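[wmr-list] Open day at Holloway: notes, and a reply to Gus
From: Verna Ferreira
To: wmr-list
Subject: Re: Open day at Holloway, did anyone go?

Gus Villanueva wrote:
> I had the flyer on my fridge for a month and then went to my nephew's
> recital instead. Did anyone from the list get to the Holloway open day?
> I'd like to know whether the teaching-by-hand business is worth the
> drive next time. The flyer said "hands-on," which in my experience
> means there is a rope and you stand behind it.
>
> Also, is it true they've given up on the big arm? Loretta told me they
> had and Loretta is usually right, though she did tell me the diner by
> the exit was good.
>
> Gus

Gus,

I went, and so did Hanan, who drove. There was a rope. It was around the big arm, which they have not given up on, so you may tell Loretta she is now wrong about two things. It was switched off for the day with a sign on it saying MARNARD IS RESTING. Marnard is what they call the arm. I didn't ask.

The part you want to hear about was in the back room with the carpet. Sunita Crenshaw ran it, and she is good at this, in the sense that she talks for four minutes and then stops. The idea is that you don't steer the robot around with a joystick and you don't write it a program. You pick up a pair of grippers, one in each hand, and do the chore yourself while everything gets recorded. Later the recordings go into the training, and the robot is supposed to get the hang of it. Do it enough times and it may even do it as well as you do, which in my case should worry somebody.

The chore of the day was cups and a wire rack. My whole kitchen cabinet situation in miniature, so I felt right at home.
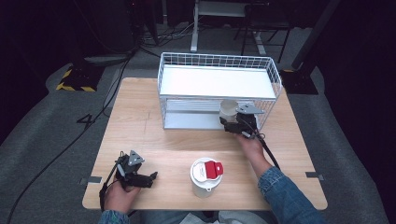 Last changed: June 2025 by vferreira

The right gripper has the cup just inside the rack, tucked in under the shelf. That's the move that gave people trouble. Up on top of the shelf, any fool could do it, and several of us did. Going in underneath, you have to come at it low and keep the gripper from knocking against the wires, and you find out how much you normally rely on having a wrist. The left one is open and waiting, and the cup with the red flip tab is standing near the front of the table. Hanan was very taken with the red tab. He wanted to know if the robot would ever be asked to flip it. Sunita said "not this year" in the voice of a person who has been asked before.

Things I wrote down, in the order I wrote them:

The grippers are heavier than they look. After five rounds my forearms had opinions.

You are supposed to move at a normal pace. Everyone slows way down, as if carrying soup. Sunita says the slow ones are usable but the robot ends up acting like it's carrying soup too.

Dropping a cup is fine. They keep some of those runs, so the thing can learn what a bad day looks like. I contributed generously.

Cables. Mind your feet. I say this as somebody who didn't.

They are hoping for 600 recordings of the cup chore before they try it on a real arm. I asked how many they had and was offered a cookie.

There was a question period afterward, mostly taken up by a man who wanted to know when it would fold laundry. Then a woman asked why they don't just put the rack where the robot can reach it more easily, and I thought that was the best question of the day. The answer was that people's kitchens don't come that way. Fair enough. Mine certainly didn't.

The other demo was Cudix, the little cart that follows you down the hall. It followed Hanan very nicely as far as the drinking fountain and then followed someone else. It did this twice. He says he isn't hurt.

Is it worth the drive? For you, Gus, yes, if you get a turn with the grippers. Get there early, because they only put 6 people through at a time and the line doesn't move while anyone is asking about laundry. I would skip the slide talk. It's the same one they gave us in April, with a new first slide. Parking is behind the building, in the lot marked Dralia, which looks like it belongs to some other outfit, but the man at the gate waved us in.

I don't have a date for the next one. Sunita said to watch their page and then admitted they forget to update it. If somebody on the list hears first, please post it here.

I'll bring back the extension cord I borrowed from Loretta at the next meeting. She doesn't know I have it, so perhaps someone could break that to her along with the news about Marnard.

Verna

P.S. Hanan and I ate at the diner by the exit. You were warned, and now so were we.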